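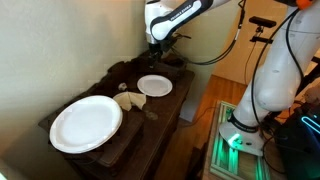 The large plate up on the wooden block, with the small one behind it.

Home | Kitchen | Tableware | Reviews | Archive

September
By Awuor Waweru

Print this page | E-mail this review

Plain white plates, and I'm in love with them

I have been through a lot of plates (two kids, one tile floor), so I went into the Pridcombe set expecting very little. Well! Three months in, I reach for them at every meal.

The large one is the star. It has a broad flat center, so a fried egg stays where you put it, and a raised rim that saves you when there's more gravy than you planned on. I've had stew in it, pancakes, a whole sliced melon. The smaller plate has a shallower rim and is just right for toast or a slice of pie, though I wouldn't trust it with anything runny.

They look wonderful on dark wood, even on a table as scuffed and ring-marked as this one. My neighbor Ebony Faulkner says plain white is boring. She has also borrowed mine twice.

Gripes? The small ones slide around when you stack them under anything heavier, and the box came with far too much tape. I paid $52 for the set, and I'd pay it again tomorrow. I'm already eyeing the serving bowl, if they ever get it back in stock.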